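Share (11) Print this page E-mail this to a friend

Call for participants: bathroom task sessions with hand-held grippers

Maltik is looking for people to take part in paid recording sessions at our Ratedden site. The recordings are used to work out safe practice for robots that help in the home, starting with the bathroom. Sessions run through May and you can put your name down for one or for several.

No technical background is needed. You must be 18 or over, able to kneel or crouch for short spells, and comfortable using both hands. Left-handed people are very welcome, as we do not have enough of them.

You will work with a gripper in each hand and carry out everyday jobs at a bathtub, such as moving a lever, turning a knob or folding a cloth over the rim. Each job is repeated several times at your own pace. Please don't hurry. A slow, ordinary movement is of more use to us than a quick one.

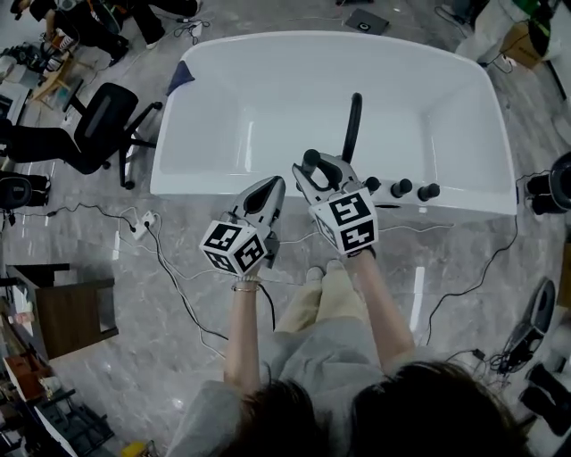
Rules during sessions

Everyone who takes part, and every member of staff, works to the same rules.

Keep the marker cubes on the grippers clear of sleeves and hair. If one gets knocked, stop and tell the session lead.
Look where you put your feet before you stand up or step back. Cables are laid across the floor.
Flat, closed shoes only. Tie back long hair and leave loose scarves in the locker.
Never put fingers between the gripper pads, your own or anyone else's.
Anyone may call a stop, and everyone stops when it is called.
Do not take your own photographs or film.

Some sessions also use a head-mounted camera and a frame worn like a backpack, with a hand-held gripper as before. Staff will fit these for you and adjust the straps. You may ask for them to be taken off at any time, and you will still be paid for the full session.

Several people may be in the room while you work. Faces are blurred before recordings are passed to Isum, our partner on the project, and you can withdraw yours up to the end of the month you took part.

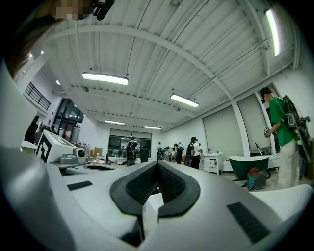 Raghavendra Nair comments: I did two sessions and would do more. The rule about calling a stop is taken seriously. I'd ask for the breaks to be written into the rules as well, as my knees had had enough before the first one came.

Reply from Maltik: Thank you, we have added this. There is now a break after every 11 repeats, or sooner if you ask.

To apply, write to the sessions desk with your name, the times of day that suit you and any injury to the hands, back or knees. Quote reference 877.

2 comments

Contact us | Copyright Maltik | Back to top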